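3.2 Panel joints and perceived finish

Joint width was assessed in the Lovmont and Giseo fit-outs, both of which used flat grey panels without cover strips. Readings were taken with a feeler gauge at 200 mm intervals along each joint and repeated in March, after the heating had been turned down.

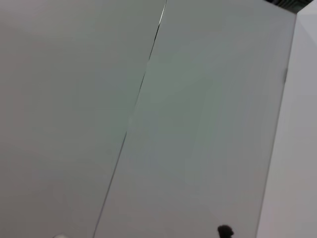

Seasonal movement depends mainly on the moisture content of the backing and on how the fixings are spaced. Where fixings were set close to the edge, the joint stayed within 2 mm over its full height. Where they were set further back, the edges could drift. A thin dark joint between two pale grey panels, bowing slightly and fading along part of its length, is harder to gauge by eye than one of even tone, so visual grading was used only as a second check.

Occupants at Giseo were asked to grade the joints from a normal standing distance. Of the replies, 85 per cent placed them in the top two classes. 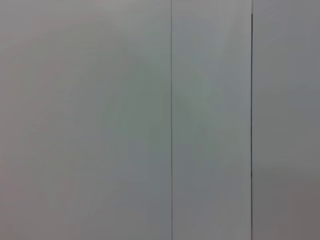 Figure 4. Pale grey vertical panels separated by narrow dark joints.

Grades were lower at Lovmont, where daylight enters from one side and any step between neighbouring panels throws a shadow. The Gallardo scale makes no allowance for this.
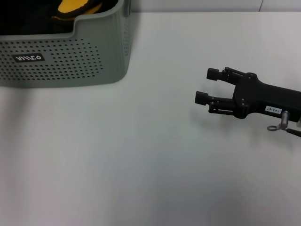
A correction for side light was therefore applied, following the Iltik method, before the two sites were compared. Uncorrected grades are kept in the appendix.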